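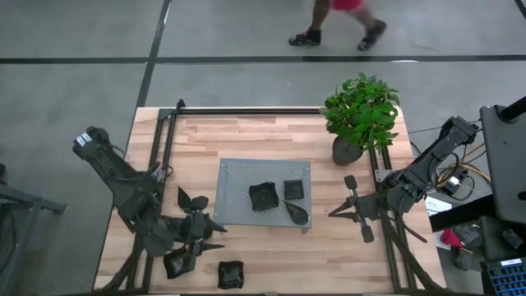
Two Arms, One Planner: Gallery from the Lindsay Bench

Welcome to the November gallery for Proto, our planning and control stack for pairs of arms that share a work surface! We've been running it on the bench we call Lindsay, in the big room at Wukimthorpe, and this is the first month where I've wanted to show people the software while it's busy with a task. The job is simple to say and fun to watch: small black parts, a perforated metal tray, two grippers, and one planner deciding who goes where.

All the text is by me, Kirstin Cowie. I write most of the perception code and a good chunk of the scheduler, so expect me to get carried away about both.

Who gets the tray?

The middle of the table is the place both arms want to be, and for a long time our answer was a plain lock. One arm went in, the other waited, and it was painfully slow. Proto 5 swaps the lock for reservations. Each arm asks for a slice of space and a slice of time, and the planner hands them out as long as the two swept volumes stay apart. A full replan now takes 266 milliseconds on our desktop machine, and I still grin every time I see that number in the log.
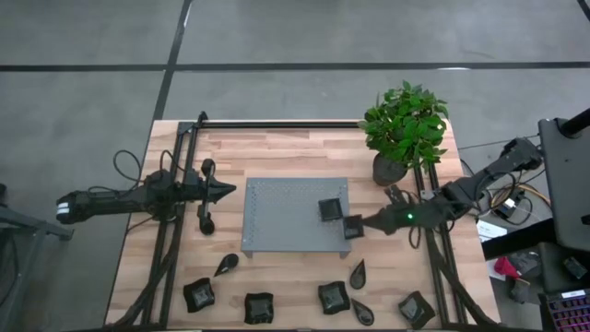
The right gripper has hold of a square part at the edge of the platform, with the left one empty. More squares and teardrops are spread over the near side of the table.

Black on black

Dark parts are hard work for the perception side (dark grippers too!). Our first segmenter loved to merge a part with the finger next to it, and then the grasp planner would cheerfully aim for the knuckle. What fixed most of it was feeding the arm's own joint positions into the mask. We know where the fingers ought to be, so we render them, subtract them, and look at what's left. Teardrops get an extra step, a quick fit for which way the point faces, and squares only need a center and a rotation.

We hand-labeled some 400 views to tune this, using Bivico, our in-house labeling tool. Bivico has a replay slider that lets you drag through a run and see the mask, the grasp candidates and the reservations all stacked up together. If you try only one thing from the release, try that slider.

Looking from the wrist

The overhead view picks the target and the wrist view cleans up the last little bit of the approach. Those two used to argue. 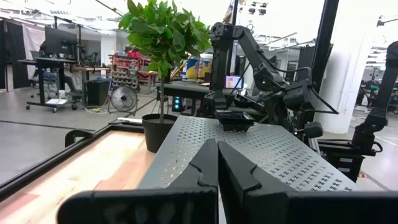
The overhead estimate would say one thing, the wrist estimate would be a few millimeters off, and the controller would hunt back and forth between them. Now the wrist estimate gains weight as the gripper gets closer, on a smooth curve, and the motion looks so much calmer. The curve is one line in the config file, so please play with it and send me your plots.

Coming in Proto 6: handovers between arms in mid-air, and a reservation view you can open in a browser. I'm starting on the handover code Monday.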